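Gidow Checkered Counter Mat, Large – Review

Posted December 27, 2019
Reviewed by Zoia Mykhailiuk

I bought this mat for the counter next to my sink. The counter is white with small gray and brown flecks, and crumbs disappear on it until you put your hand down in them. It is also hard, and over the years I have chipped a fair number of bowls by setting them down too fast. A mat seemed like a cheap fix for both problems.

The Gidow comes in two sizes and three color schemes. I got the large one in black and white. I paid $40 for it at Dralton, the housewares store near my work. The small one is $20 and would do for a coffee corner or under a dish rack, but it would have been too short for my counter.

It comes rolled in a cardboard tube. Mine had been rolled tightly and it did not want to lie flat. The leaflet says to leave it out overnight with a weight on each corner. I used cookbooks. In the morning three corners were down and one still lifted a little, and it took the better part of a week before that one gave up. If you are buying it as a present, take it out of the tube ahead of time.

There was a smell at first, like a new shower curtain. I washed the mat with dish soap and hung it over the tub, and after two days I stopped noticing it.

What I wanted to know was how it handles everyday dishes. I eat most of my meals out of bowls, and I have two kinds on the go: plain white ones with a thin dark rim, and an older set with blue and red flowers on the outside. The old ones were my aunt's and I am more careful with those.
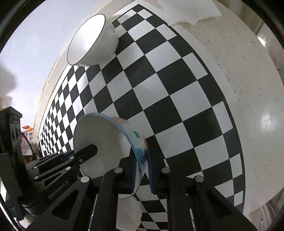
Both kinds sit steady on it. The plain bowls used to slide on the bare counter if I stirred anything in them with one hand, and now they stay where I put them. I can beat two eggs without holding on to the bowl. Setting a bowl down is a lot quieter too. I leave for work early, and my sister sleeps in the next room when she visits, so this matters more to me than it might to you.

Cleaning is easy for most things. Flour and coffee wipe off with a damp cloth. Tomato sauce comes off if you get to it the same day. Beet juice did not. I have a pink square near the back edge, which I have scrubbed with baking soda and with Plusgate cleaner, and it is still pink. The black squares have the opposite trouble and show every bit of dried soap. You will wipe this mat more often than you would a plain gray one.

The pattern is loud. In the store it looked smart, and at home it took over that whole side of the kitchen. I got used to it, though I would not put it in a room that already has a busy floor. One thing I do like is that the squares are handy for lining things up. I roll pie dough near it and can judge the size by eye.

I don't put hot pans on it. The leaflet says it is safe up to 76 degrees Celsius, well short of a pan off the stove. I keep a trivet on the other side for that.

Before this I had a Fedoruk mat, the ribbed kind. It gripped a bit better than the Gidow, but food got down between the ribs and I had to go after it with an old toothbrush. It lasted me 11 months before the edge began to split. I have had the Gidow since February and the edges are fine so far. The only wear I can find is a shallow knife mark, and that was my own fault – I cut a lemon on it when I should have gotten out the board.

Would I buy it again? Yes, but I would look for it on sale. Forty dollars is a lot for a mat, even a good one.

Good: grips well, quiet, no ribs to trap food, large enough for a real work area.

Bad: slow to flatten, smells when new, stains on the white squares, price.

Four stars out of five. I took the one off for the beets.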